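# Fragen, die ich zum Haushaltsroboter ständig bekomme

Stand: 29. Oktober 2023

**Kann so ein Ding jetzt endlich meine Küche machen?**

Kommt drauf an, was du mit »machen« meinst! Einen Teller vom Tisch nehmen und woanders hinstellen — das klappt inzwischen ganz ordentlich. Die ganze Küche nach dem Sonntagsbrunch? Nein, da greife ich weiter selbst zum Lappen.

**Warum übt ihr so viel in der Simulation?**

Weil dort kein Porzellan zu Bruch geht (mein Kollege Lakmal Howlader hat in echt schon 7 Teller auf dem Gewissen). In einer gerenderten Küche kann der Arm über Nacht so oft danebengreifen, wie er will, und wir bauen Herd, Schubladen und Kaffeemaschine einfach wieder neu auf. 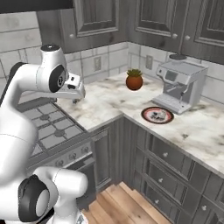 Der Haken ist der Umzug in die echte Welt. Bei unserem Projekt Bakwood lagen wir beim Tellergreifen in der Simulation bei 92 Prozent, am echten Tresen waren es im Mai dann ungefähr 35. Spiegelnde Flächen, flache Ränder, ein bisschen Fett am Griff — und schon wird's mühsam.

**Und Kaffee kochen?**

Knopf drücken: ja. Tropfschale leeren, ohne zu kleckern: frag mich später nochmal.

**Ist das in der Werkstatt leichter?**

Deutlich! Bei Skarik sortiert ein Arm Blechteile in Kisten, den ganzen Tag dieselben zwei Sorten. Da steht eben keine Topfpflanze im Weg, und niemand räumt abends um.

**Soll ich mir schon einen kaufen?**

Für zu Hause würde ich noch warten. Wer basteln mag und Geduld mitbringt, hat aber jetzt schon richtig Spaß damit — schreibt mir gern, welche Aufgabe ihr als Erstes abgeben würdet, ich sammle die Antworten für die nächste Runde.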